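Sealing a wooden cabinet in a damp room

corneo_h
I've got an old cabinet that stands against an outside wall in the back room. The base has started to smell musty and there's a grey bloom on the inside of one door. The wall isn't wet to the touch. Should I varnish the inside or leave it bare? I have 2 tins of satin varnish left over from the stairs.

Baird
Leave it bare. Pull it off the wall first, a gap of 4 cm at least, and see what happens over a month. Most of these problems are lack of air.

Naveen Bisht
I'd disagree with leaving it bare. Bare wood takes up moisture from the room every time the heating goes off. Wipe the bloom off with white vinegar, let it dry with the doors open for 7 days, then one thin coat inside. Do the back panel too, both sides.

Baird
If you seal it while there's still damp in the boards you keep it in there. I did that with a chest in Adholm and the bottom warped by June.

Naveen Bisht
Yes, that's why I said let it dry first. A cheap moisture meter will tell you.

corneo_h
I don't have a meter. The outside already has a gloss finish, dark reddish-brown, and I don't want to touch that.

jaradau
Then don't touch it. Gloss outside and bare inside is how a lot of old ones were made and they lasted well enough. What matters more is the back. If it's a solid panel, cut two openings low down and two near the top so air can move through.
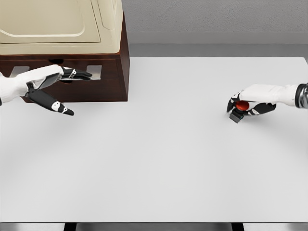 Square ones are easier than round if you've only got a jigsaw – drill the corners first and keep well clear of the joints. Sand the edges, and tack a bit of fly mesh behind them if you get moths.

Baird
Agree with that, although I'd try the gap first. You can't put the wood back.

corneo_h
Moved it out this morning. The skirting behind was black in one corner, so I'm going to look at the gutter before I cut anything.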